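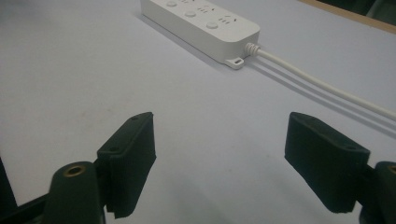
Gripper pads and the power strip, from the tool camera.

Perception and control notes - Venstead bench

Quick one this time, half the team is packing for Tadmont. Main news: the Floltetti tracker now runs on the hand-held gripper data start to finish. No more hand-editing the configs between steps. Petrică Furtună merged it late Friday and so far it holds.

The power strip task is still the hard one. White strip, pale table, white cable. The old segmenter kept gluing the strip to its own shadow and the pose came out tilted. Fatima Idahosa swapped in an edge-based fit that looks for the round buttons first, then works out the long axis from there. Much better. On the 3406 clips in the set the pose used to drop out on 1508 of them - new number next issue, the rerun isnt finished.

Button-first has one nasty habit. When a finger covers the end button it locks on to the wrong pair and slides the whole model down by one. Fix is in review. If you need it now, pull Fatima's branch and set the minimum button count to 2.
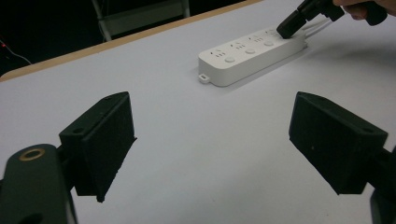
Two-tool clips are where timing matters. Each gripper has its own camera and its own clock, and if the clocks drift the planner thinks the plug arrives before the hand does. Ignacio Sotomayor wrote a small sync checker, it reads both logs and flags anything more than 6 ms apart. Run it BEFORE you upload. Takes a minute or so. Yurani Muñoz found a whole folder from Villanueva that would of failed it, so please go back and check yours too.

Also on the control side: the insertion planner no longer replans on every pose update. Was making the approach jittery near the socket. It now freezes the target for the last bit of travel and goes on finger width alone. Segundo Cusi wants force in there as well - not before November.

Still open: plug orientation when the prongs are hidden, dark backgrounds past the table edge, and the viewer crash on long logs. Takers for the viewer please write to Petrică.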